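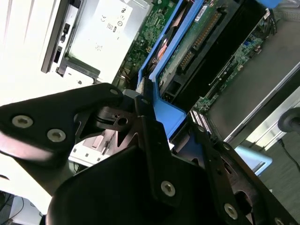
Case opened up, Palside workshop.

Year-end bench and electrical check, Palside, 12/27/18
Walked by me, with Mulugeta Tilahun reading the sheet out loud

1. Exits and aisles — OK. The back door sticks a little in December like it always does, but it opens with one hand.

2. Fire extinguishers — OK, tags in date. The one by the sink had a coat hanging on it. Mine, sorry!

3. Power strips — FAIL on one. Two strips plugged into each other under the sorting bench, and I know I wrote this up last time. I took the second one home so it can't creep back.

4. Open equipment — OK. Unplug before the side panel comes off, every time, even if you're "only looking."
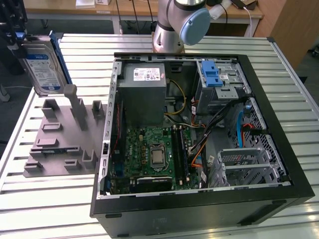

Tower on its side, panel off, no cooler on the CPU.

5. Shelving — OK with a note. Limit on the long rack is 485 pounds a shelf and the monitors are getting close. Lucian Munteanu wants to move the heavy ones down low and I'm all for it.

6. Grounding points — OK. Tested every bench with the Ridance meter (new battery, finally).

7. First aid box — restock. We're out of the small bandages and the eye wash is down to one bottle. Ordered a box of 100 from Trultport.

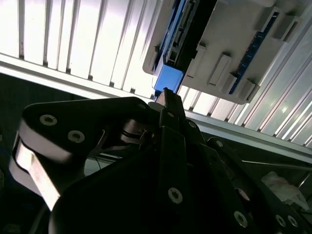 8. Trays and small parts — OK, mostly. I'm fussy about this one because screws on the floor end up in somebody's shoe. Anything you're working on goes in a tray, like the long blue and dark piece lying in the grey one, and the tray goes back on the shelf when you leave. I found a loose handful of screws by the door and put them in the jar.

9. Lighting — one tube flickering over the sink. Lucian has a spare.

Recheck on items 3 and 7 within 48 hours, please.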